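**Transparent stuff kills my gripper width estimate, what are you all doing**

posted in Perception & Control

**tvandal_60**

Handheld gripper, wrist fisheye, getting finger opening from the image because there's no encoder on it. Works great on boxes. Clear bottles, not so much.

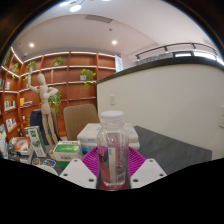 Width trace goes noisy the second the fingers close on anything see-through. On a carton I get a flat line. On a clear bottle it jitters, then sometimes snaps 19 mm wider for a few frames and comes back. Policy trained on that learns to flutter the fingers, seen it on the arm, ugly.

Pipeline right now:

- undistort
- HSV mask on the magenta pads
- centroid per pad, distance between, lookup table to mm
- median filter, window of 5

227 demos recorded so far, would rather not redo them. Ideas?

**ledgerline**

Your mask is eating the object. Pink or red showing on or through the plastic, pink pads, HSV can't tell them apart, centroid walks toward the bottle. Dump the mask for one of the bad frames and look.

**tvandal_60**

ok dumped 60 of them. yep. blob leaks off the right pad onto the bottle in most of the bad ones. some of them look clean tho and still jump??

**ledgerline**

Clean ones could be the median filter dragging a bad neighbor in. Plot raw next to filtered before you blame anything else.

**Sanne Cuypers**

Stop using color. The white plates have holes in them, three a side, dark on white. That's a much better target than a soft pad that bends under load. Fit the holes, get a rigid pose per plate, compute opening from that. Pads deform when you squeeze so the centroid is lying to you even on the carton, you just don't notice it there.

We did this on the Nideck rig and dropped the color mask completely.

**mo_crate**

disagree, sort of. Holes are fine until your exposure changes, then white plate blows out and the dark spots shrink. Tried it. Ended up training a tiny keypoint net, 2000 labeled frames, two afternoons of clicking. Handles the clear stuff and glare. Would not go back to hand fit anything.

**Sanne Cuypers**

Lock the exposure? And 2000 frames of clicking to replace a circle fit seems like a lot.

**mo_crate**

can't lock it, we record in kitchens, offices, rooms with windows plus LED strips on the shelves. Locked exposure = half the demos are mud. different problem from yours I guess

**ledgerline**

You're both skipping the cheap fix. Pads only move along one path in the image. Limit the mask to that path, reject any blob whose area is bigger than the pad can ever be. Ten lines. No labels and no circle fit.

**mo_crate**

Area check fails when the leak is small. Centroid still moves a few px and at close range that's mm.

**ledgerline**

Then use the outer edge of the blob and forget the centroid. Leak is always on the inside, toward the object. Outer edge doesn't care what you're holding.

**tvandal_60**

oh thats nice. trying it

**overgaard_fan**

side question, does width even matter that much for bottles? We train with binary open/close for anything rigid and it's been ok. Iltosden scripts have a flag for it.

**Sanne Cuypers**

Matters if it squashes. Thin plastic bottle, binary close, you dent it or pop the cap depending on where you grab.

**tvandal_60**

yeah need continuous, same policy does bags later

Update. Outer edge + path limit, reran all 227 offline. The snaps are gone. Small jitter left on the clear ones, maybe a px. Raw vs filtered plot says ledgerline was right about the median window too, cut it to 3.

Still see a slow offset when squeezing hard, that's gotta be the pad bend Sanne mentioned. Going to fit the plate holes on a few demos and compare before I touch anything else.

**mo_crate**

post the comparison. I can run the keypoint net on the same clips if you put them up, curious who's closer

**tvandal_60**

sure, will throw six or so on the Clarkby share tonight. exposure was on auto btw so Sanne's version gets no favors

**Sanne Cuypers**

Fine by me. Threshold per plate, not over the whole image, or mo's blowout thing will get you.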